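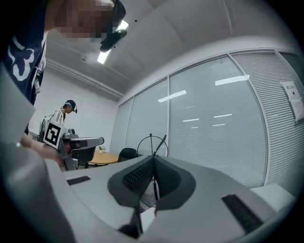 Two finger pads and a navy top, up close.

So the swifts are back under the eaves of the old Dudek mill, and I've lost a whole evening to them again! I only went to Jundwood to return a library book. Then I heard that screaming overhead, looked up, and there went my supper plans.

I stood by the bike racks until my neck hurt. They come in so fast you'd swear they'll hit the brick — then they're just gone, tucked up in a gap I can barely see.

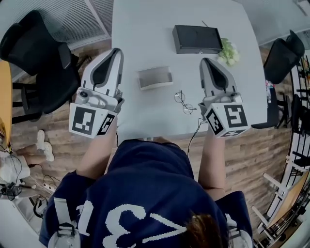
Jundwood Bird Diary

The mill's owners want to redo the roof this summer, and I've asked them to hold off on that side until the young ones leave. They were pretty nice about it (I may have gone on for 15 minutes). Two nest boxes are going up on the north wall too, which I'm thrilled about.
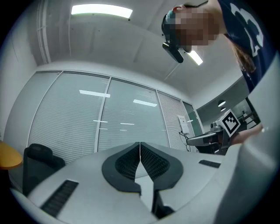
Whether any birds will use them is another matter. Swifts are stubborn and love the hole they had last year. I'm going back tomorrow at dusk, with a folding chair this time.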